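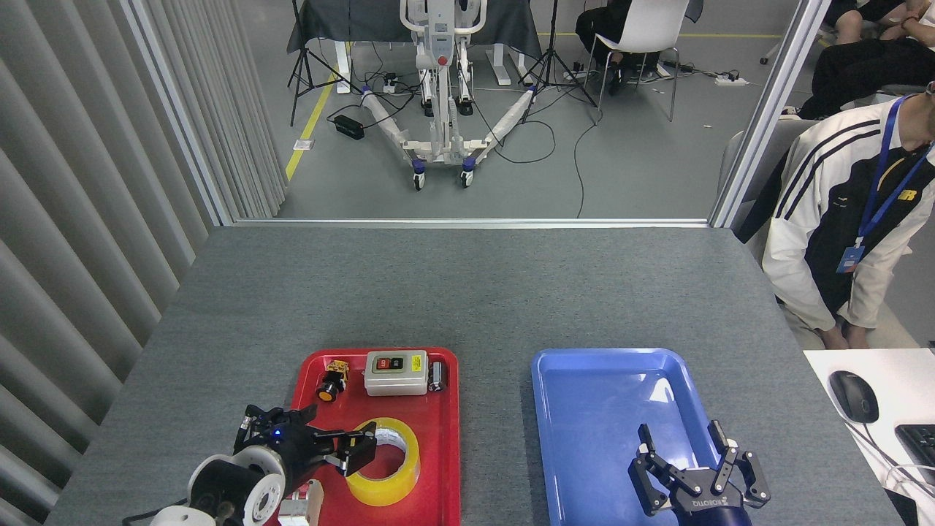
Gunness Packing Bench, 1412 mm

4 June 2019
By Aoi Ichikawa

The Gunness is a fixed-height packing bench for small despatch rooms, spares counters and shops that send out parcels from the back. It is the standard width in the range, 1412 mm from end to end, and fits through a normal single doorway when the legs are off. The frame is welded steel in two end sections, joined by a front rail, a back rail and a lower stretcher. The top is supplied separately boxed and goes on last.

We have sold the Gunness since it replaced the Pralmont bench. The Pralmont had a drawer under the left side, and a lot of customers asked for it to be dropped as it got in the way of sitting on a stool. The new bench has clear knee space across the full width. If you still want a drawer, one can be hung under either end, and the fixing holes are already in the frame.

Height

Two sets of legs are available, for standing work and for seated work. Please say which you want when ordering. The standing legs suit most people who pack for a full shift. If the bench is shared between people of very different heights, order the standing legs and use a footboard for the shorter packer. Each foot has a screw adjuster for uneven floors. The adjusters are for levelling only and should not be wound out to gain height.

The optional upper shelf sits 1100 mm above the floor on seated benches. On standing benches it is set higher, in proportion to the top. It takes label rolls, tape, pens, a small printer and the other things that otherwise end up on the work surface. Keep it to 20 kg, spread along its length. Anything heavier should go on the lower shelf.
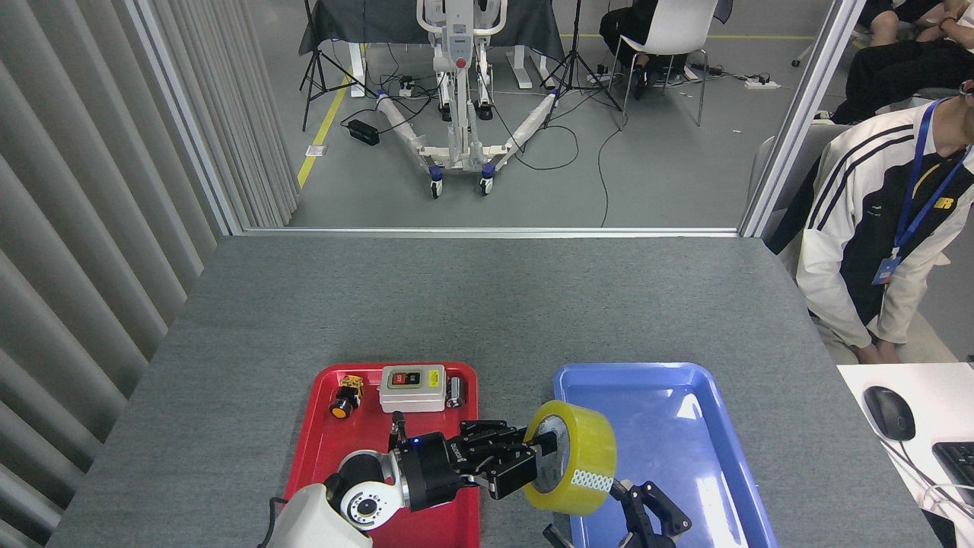 The shelf uprights bolt through the back rail, so it is easier to fit them before the bench goes against a wall. They can be added later, but you will need to pull the bench out far enough to get a spanner behind it.

Choice of top

The plain top is a hard laminate over board, pale grey, with a square edge. It wipes clean and boxes slide on it easily. For most parcel work this is the one to have. Tape residue comes off with a little white spirit on a cloth. Knives will mark it, so use a cutting mat if you trim card at the bench.

The covered top has a short-pile surface glued down over the same board. It is meant for goods with a finish that scratches, such as lamps, picture frames and painted metalwork. It is quieter as well. It does collect dust and bits of card and needs going over with a vacuum cleaner at the end of the day. It should not be used where oil or grease is likely to be spilt. Replacement covers are stocked, but the old one has to be scraped off and the job takes an afternoon.

Both tops are fixed from below with eight screws, and either will fit any Gunness frame, including frames bought before the covered top was added to the list in May.

Laying out the bench

Most layouts work from left to right: goods in, check against the order, pack, tape, label, out. A left-handed packer may prefer the reverse, and nothing in the frame stops you. Keep the goods waiting to be checked apart from those already checked. A line of tape on the surface will do, or a pair of shallow trays in different colours. We do not supply trays with the bench.

Flat cartons are best stood on edge under the bench in the Tawhiri divider rack. It hooks over the lower stretcher, has five bays and lifts off for sweeping. Very small cartons tend to slip through to the floor, so put those in a box on the shelf.
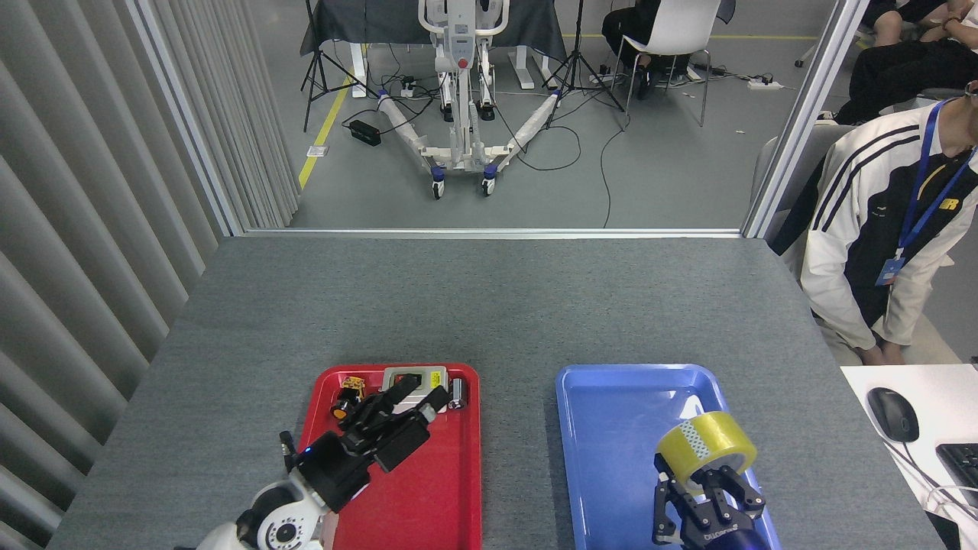
Paper and bubble wrap can go on the Dukier roll bar at either end. The bar holds one roll at a time and has a toothed edge for tearing paper. It will not cut bubble wrap cleanly and you will still need a knife for that. Full rolls are awkward to lift on alone, and we suggest fitting the bar at the end with more floor space.

Assembly

The bench comes in two cartons, three if you have ordered the upper shelf. You need a pair of spanners and a cross-head screwdriver. Stand the end sections up first, fit the rails finger tight, then level the feet and tighten everything. If you tighten before levelling, the frame will rock. Two people can put one together in under an hour.

After the first week, go round the bolts again. Once that has been done they can be left until the bench is moved.

Ordering and delivery

Benches are normally in stock with the plain top. Covered tops are made up to order and take two weeks longer. Delivery is to the kerbside or loading bay. The driver will not carry cartons upstairs, so please have someone ready to help if the bench is going to an upper floor.

Order the frame by its code and add the top and extras on separate lines. Code 4000 is the frame with standing legs. Frames with seated legs carry the same code followed by S. Tops, shelves, racks and roll bars are listed on the accessories page with their own codes.

Damaged parts should be reported within three days of delivery. Keep the cartons until you have checked the tops, as a corner knock is easy to miss. Spare feet, bolts and rail caps are kept for both the Gunness and the Pralmont. Pralmont drawers are no longer available, though we have a few sets of runners left.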